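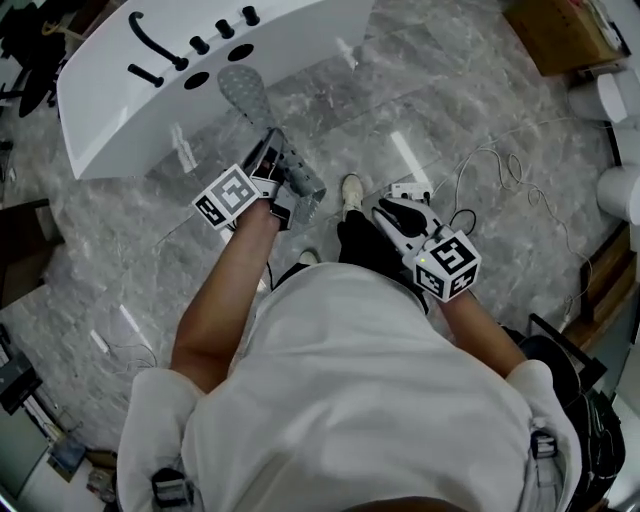 DIARY / GRIPPERS AND HARNESS

May, evening, Parkwood

My shoulders hurt, so I write this sitting on the floor with my back against the bed. The harness is on the chair and I don't want to see it before tomorrow.

We started at twenty past eight. Trilok Ahuja had left a note on my desk with three words: left jaw drifts. He writes notes like a man who pays for each letter. It took me until lunch to understand that he meant the reading drifts and the jaw itself is fine. I had already opened the gripper by that time, so I cleaned it also.

The trouble is like this. When the left jaw is fully open the reading should be 796, and when I press the fingers together with nothing between them it should be zero. In the morning both numbers were correct. After one hour of work the closed reading was not zero any more, it was a small number, and after two hours it was a bigger small number. On the right gripper nothing of the kind. Both are from the same batch and I treat them the same, or I believed that I do.

First I suspected the fingers. The left one has the grey pad with the holes in it, and the holes let the pad press flat when the grip is hard. If it doesn't come back to its full shape quickly, then "closed" is a different place in the afternoon than in the morning. I took the pad off, washed it with the mild soap, dried it on a towel and put it in the drawer for an hour. I fitted the spare. The drift came again, with the spare, in the same way. So I apologised to the first pad and put it back.

Then the screws. The arm of the sensor is held by four small screws and I was almost certain that one of them would be loose. They were all tight. I marked each with a line of white paint, across the head and on to the plastic, so next time I can see without a tool if one of them has turned. I should have done this when we received them. The right gripper has such lines, the left has not, and I cannot remember why I stopped halfway.

After lunch Harish Singhal came down and asked if we could record anyway. He has promised Iyamu the bath sequences for this month: take the shower head, point it to the tub, put it back on its rest, turn the lever, all this. I said that we can record, but I want to stop after every block and write down the closed reading. He didn't like it. He calculated on his telephone that we would lose 134 minutes over the whole plan. I said he would lose more if the grips are wrong and we must throw the afternoon away. He went upstairs and came back with tea for me, and I take this as agreement.

So I put on the harness, left buckle, right buckle, the bag at my right side, and went to stand in front of the tub. I like this tub. It is white and very smooth, and all the fittings on the rim are black: a curved spout, the lever and the little round knobs. For the cameras it is good and also bad. Black on white is easy to find, but the white shines, and the floor shines too. The marble tiles send back the ceiling lights as long bright stripes. Trilok wants to put a mat. I am against the mat, people do not have a mat in every bathroom, but I lost this discussion once already and will probably lose it again.

Before the first block I did the usual things. I write them here in full because my list at work was wiped off the board by somebody:

Wipe the marker cubes with the dry cloth, every face, also the ones turned towards me. A fingerprint on a black square is enough to make the tracking jump. Never use alcohol on them, the print becomes brown.

Push each cube gently with a thumb. It must not move at all. If it moves even a little, the whole calibration of that hand is worth nothing, and it is better to know it at the beginning.

Open and close each jaw ten times slowly, then look at both readings.

Look at the little lamp. Green means that the gripper is talking to the recorder.

Run the cable through the fingers from the plug to the grip and feel for a hard place.

I did them all, and on the last one I felt something on the left cable, near the place where it goes into the body. It was not a break, more like a stiff part, like a vein. I thought: old cable, I will change it at the end of the week. This was stupid and I will explain.

We did the first block with the shower head in the left. It is a nice object for the gripper, the handle is round and the head is heavy enough that you notice if you hold it badly. I like to take it low on the handle and bring both hands together in front of me before I turn. Trilok prefers that I keep the right hand away until it is needed. He says the cubes cover each other if the hands are near. He is correct in principle. But a person who takes a shower head does bring the hands together, and if we teach only the positions which are comfortable for the cubes then we will have a very strange bather.

After the block: closed reading up by a little. After the second block: up again. Trilok wrote it in two columns, the left hand and the right hand, and the right column was so boring that he started to draw small ships beside it.

In the third block I noticed when the number moves. I was standing still, waiting for Trilok to say go, with the left hand held out over the floor. The cable hung down under the gripper with its own weight. I looked at the screen and the number was stepping up, slowly, with the jaw not moving. I lifted the cable with one finger of the right gripper (not easy) and the number went back. I let it hang and the number went up. I did this several times like a child with a light switch, and Trilok put down his pen.

So it was the stiff part. Inside the gripper body the cable should be held by a small clamp, so that a pull from outside stays outside. On the left the clamp was there, but the cable had slipped through it, and the pull was going directly to the little sensor board. The board bends a very small amount. In the morning the cable is lying on my forearm and pulls little; after an hour of work it has come out of the sleeve loop and hangs free, and pulls more. All my theories about warm pads were nonsense. I said this to Trilok and he said that "jaw" was maybe also not the best word in his note.

The repair was half an hour, with the body open on a towel beside the power strip. I must complain about this strip. It lives on the tiles to the right of where I work, with its white cables in a nest, and each time I step back from the tub I think about my heel. Tomorrow I want it against the wall. I have wanted this for some weeks.

What I did: cut the cable behind the stiff part, new plug, one turn of the rubber tape where the clamp bites, clamp closed again, and then a second loop of cable inside the body before the board, so there is something to give. The new cable is shorter now, 160 centimetres, and just enough from the bag to the hand if I don't reach up. For the tub I don't need to reach up. For the cupboard work it will be too short and I must make another one. I have written "cupboard = long cable" on the lid of the box, and underneath the name Lesia, which is what the left gripper is called since the winter. The right one never got a name. It never gave us reason to speak to it.

Then calibration again from the beginning, only for the left. Twenty minutes with the board. I did it two times because the first result looked too good.

The last blocks we recorded from five until quarter to seven. Closed reading at the start zero, closed reading at the end zero. I let the cable hang on purpose.

Harish asked what to do with the early blocks. We discussed it standing in the corridor, all tired. The opening of the left jaw is wrong in them by a known amount, in the first part small, later bigger, and Trilok has the columns. He thinks it can be corrected by a straight line between the readings. I am not sure that it is a straight line. It depends on how I held my arm, and I didn't hold my arm in a straight line for two hours. I proposed we keep them in a separate folder and do them again if Iyamu has time in the plan. Harish made the face he makes for the word "again". We decide in the morning.

For me, to remember:

White paint on the left screws is done, the date must go in the book.
Clamp: check the right one also. It gives a good reading, but it was closed by the same person with the same tool (me).
Ask the shop in Drollesex for the softer cable, the kind that doesn't keep its bends.
Left grey pad has a small cut near one of the holes. Not urgent. The black rubber tip on the right is fine.
New padding for the left buckle. It sits just on the bone.
The strip!

It is past ten. I wanted to write also about the telephone call with my mother and about the rent, but my hand is tired from holding small screwdrivers. Tomorrow, maybe. The alarm is on quarter past six and I still have to wash the shirt.

Last updated: May, late evening

Contact | © The author of this diary, all entries. Please ask before copying. | Back to top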